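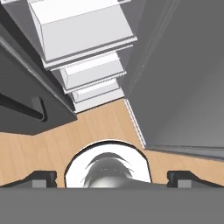
Torier 平织地毯

产品编号:815
系列:Tondari 室内纺织
设计:Huguette Fehr
产地:Wullanari 织造厂

产品概述

Torier 是一款羊毛与亚麻混纺的平织地毯,适合客厅、书房、卧室和走廊使用。毯面没有绒头,厚度较薄,铺在门扇开合的位置一般不会卡门,椅子也容易推拉。两面纹理相同,可以翻面使用。

经线用亚麻,纬线用羊毛。亚麻经线强度高,受力后不易伸长,地毯的长边因此比较平直。羊毛纬线打得紧,把经线完全盖住,表面看到的颜色都来自羊毛。两端的经线收进毯身,不留流苏,吸尘器不会把线头卷进去。

图案是宽窄不等的横条,条与条之间有一道细的过渡色。Huguette Fehr 画这组横条的时候先定的是颜色的面积,再定顺序,所以同一块毯子从左往右看和从右往左看,节奏不一样。摆放时可以先铺开试两个方向,再决定哪一头靠墙。

规格

材质:纬线为新羊毛,经线为亚麻
织法:平织,双面可用
收边:两端回织,两侧加固边
背面处理:无胶、无涂层
适用地暖:是
适用户外:否
适用浴室:否

尺寸

小号:60 × 90 厘米
走廊款:80 × 250 厘米
中号:140 × 200 厘米
大号:170 × 240 厘米
特大号:200 × 300 厘米

手工织造有误差,成品长宽与标称尺寸可能相差百分之二以内。对尺寸要求严格的位置,例如嵌入式地台,请在下单前与我们联系,可以按实际余量挑选现货,或者安排定织。

定织的最大宽度为 300 厘米,受织机宽度限制。长度可以商量。定织不接受改变条纹的配色顺序,只能按比例加长或缩短每一条的宽度。

颜色

砂岩:米白底,配浅褐和铁锈色细条
湖盐:灰白底,配蓝灰色宽条
苔地:橄榄绿底,配深褐和赭黄
炭火:深灰底,配暗红细条

四种颜色都有同批次的羊毛样线可以索取。样线每份含该配色的全部颜色,不收费,运费到付。屏幕显示的颜色和实物会有差别,苔地一色差别较明显,在暖光灯下偏黄,在北向房间里偏灰。对颜色拿不准的话,建议先看样线。

不同染缸之间有轻微色差。同一房间要铺两块以上的,请一次订齐,并在备注里写明“同缸”。分次下单的,我们会尽量找相近的批次,但不能保证一致。

关于羊毛

纬线用的羊毛纤维偏粗,弹性好,耐踩,手感不如披肩或毛衣所用的细羊毛柔软。赤脚踩上去有一点颗粒感,用过一段时间会变得顺一些。希望毯面特别柔软的客户,请考虑同系列的 Kennedy 短绒款,那一款毯面有绒,厚度也大一些,门下间隙要先量好。

羊毛本身含有少量油脂,洒上去的水会先在表面停留片刻,及时吸掉通常不留印。新毯子刚拆开时有羊毛的气味,通风的房间里放几天会散掉。潮湿天气里气味可能短暂地回来,属于正常现象。

刚开始使用时会有浮毛。平织毯的浮毛比绒毯少得多,头几周用吸尘器吸几次就会减少。

织造

Torier 在 Wullanari 织造厂的脚踏织机上完成。每一块由同一名织工从头织到尾,中途不换人,因为各人打纬的力度不同,换手的地方会看出一道痕迹。织完以后下机,铺平,检查漏针和接线,再用蒸汽定形。

毯子背面一角缝有布标,上面写着编号和织工姓名的首字母。编号可以用来查询羊毛批次,日后需要修补或补配同色时请提供这个号码。布标可以拆下,拆下后请留存。

接线处在两面都可能看到很短的线尾,长度不超过几毫米。这是平织的正常结构,请不要拉拽,也不要剪到与毯面齐平以下。如果线尾变长,可以用钝头针从旁边的纬线下穿过去藏好。

铺设

收到后请在两天内拆开包装,平铺在干净的地面上。卷装运输会让两端略微翘起,反向轻卷一次,放置一晚,大多能平。仍然翘的,在翘起的一端压几本书,再等一天。不要用熨斗直接烫毯面。

在木地板、瓷砖和水磨石上使用时,请另配防滑垫。平织毯较轻,没有垫子容易移位,走廊和楼梯口尤其要注意。防滑垫的四边各比地毯缩进两到三厘米,这样边缘能贴住地面,垫子也不会露出来。

地暖房间请选网格状的防滑垫,不要选整面发泡的,后者会挡住热量。刚打过蜡或上过油的木地板,要等完全干透再铺。

家具腿压出的印子可以恢复。把家具移开,在印子上盖一块湿布,用手按一会儿,让纤维吸一点水,再用指腹来回拨松,晾干即可。重的柜子最好整个压在毯子上,或者完全不压,只压住一条边时,毯子容易在柜脚前面起皱。

日常清洁

每周吸尘一到两次,顺着纬线方向吸,关掉滚刷。每隔两三个月把毯子掀起来,扫一扫下面的地面,再翻面铺回去。翻面和掉头可以让磨损更均匀,日照强的房间更有必要。

洒了液体,先用干净的白布或厨房纸按压吸干,从外往里按。不要来回擦。吸干后如果还有痕迹,用冷水加少量羊毛专用洗涤剂,蘸湿布轻按,再用清水按一遍,最后垫高晾干。

红酒、咖啡:立即吸干,冷水反复按压。
油渍:撒一层玉米淀粉,静置几小时后吸掉,必要时重复。
泥:等干透,敲松后吸尘。
蜡:用冰袋敷硬,掰碎取下,残留部分隔着吸水纸用低温熨斗轻压,这是唯一可以用熨斗的情形。
宠物尿:吸干后用冷水稀释,尽快送专业清洗。亚麻经线长时间受潮会变色。

不可机洗,不可漂白,不可烘干,不可用蒸汽拖把。整块清洗请找有手工羊毛毯经验的洗涤店,并告知经线为亚麻。

防蛀

羊毛制品都有可能生蛀虫。蛀虫喜欢暗而不动的地方,例如沙发底下和柜子后面,这些位置请定期掀开检查。长期不用的毯子,先吸尘,两面晒一晒,再卷起来,用棉布包好。不要折叠,不要用密封塑料袋。存放的地方要干燥,每季度打开看一次。

如果发现虫卵或蛀孔,先把毯子和其他羊毛物品隔开,再联系我们。小面积蛀损可以重新补纬。

修补服务

Torier 系列提供付费修补,包括补纬、重做侧边、重做两端收口。修补工作由 Lucie MacPherson 负责评估。请拍下破损处的正反两面,再拍一张整块毯子,连同布标编号一起发给客服。照片里放一把尺子,便于判断面积。

报价确认后再寄出。寄出前请吸尘,卷好,外面包两层纸和一层防水膜。修补时间视工作量而定,侧边的活一般较快,毯身中间的破洞要慢一些。用原批次羊毛修补的,颜色会比周围略新,使用一段时间后逐渐接近。

购买满两年以内,侧边开线和两端收口松脱免费修理,往返运费由我们承担。动物抓咬、化学清洁剂损伤、烧焦和自行裁剪不在免费范围内。

价格与订购

小号:1,000 元
特大号:3,947 元
走廊款、中号、大号的价格请在选择颜色后查看。定织按面积计价,另收开机费。

以上价格自 2021-02-01 起执行,含税,不含防滑垫。防滑垫可在同一订单中加购,我们按所选尺寸裁好,一起寄出。

现货在付款后三个工作日内发出。缺货的颜色进入织造排期,下单后客服会告知预计的完成时间。3 月交付的定织名额已经排满,现在下单的定织请以客服确认的时间为准。

配送

小号和走廊款卷装,由快递送到门口。中号以上纸筒包装,较长,没有电梯或电梯较小的住户请在备注中说明楼层。特大号的纸筒长度超过两米,下单前请量一下楼道转弯处。

收货时请检查外包装。纸筒有明显折痕或进水的,请拍照后再签收,并在当天告知我们。毯子中段有硬折的,可以换货。

退换

现货收到后十四天内可以退换。毯子要保持未使用的状态,布标完好,用原纸筒寄回。铺开看颜色、试位置不算使用,但请不要穿鞋踩,也不要让宠物上去。定织、已裁剪的防滑垫不退。

因颜色不合适换货的,只收一次运费。因织造问题退换的,运费由我们承担。线尾、细小的粗细不匀和标称误差以内的尺寸差别,不属于织造问题。

常见疑问

能不能挂在墙上?
可以。请在背面上端缝一条布带穿杆,不要直接用夹子或钉子。大号以上较重,要用能承重的墙面固定件。

能不能放在餐桌下?
可以。选比桌面每边多出六十厘米以上的尺寸,椅子拉开后四条腿仍在毯子上。浅色的砂岩和湖盐容易显污渍,餐厅建议选苔地或炭火。

会不会褪色?
长期直晒会逐渐变浅,两面轮流使用可以减缓。炭火的暗红细条对日照较敏感,落地窗前请拉纱帘。

扫地机能不能过?
多数可以。毯子边缘要贴地,翘边时扫地机可能把一角推起来。首次使用时请在旁边看一遍,确认滚刷没有勾住侧边。

两块能不能拼在一起?
可以把长边对齐,在背面手缝。横条不一定对得上,每块的打纬密度略有不同。需要对条的,请选择定织。

同系列产品

Kennedy 短绒地毯
Torier 坐垫,与地毯同色,羊毛面,棉布底
Torier 走廊款防滑垫
羊毛样线,四色

客服与展示

Wullanari 织造厂的样品间存有全部四种颜色的中号和走廊款,可以脱鞋上去踩。参观要预约,请提前告知想看的颜色和尺寸,没有陈列的会从库房取出来。自带地板样块或沙发面料的,可以放在毯子上比一比颜色。

售后问题请准备好订单号和布标编号。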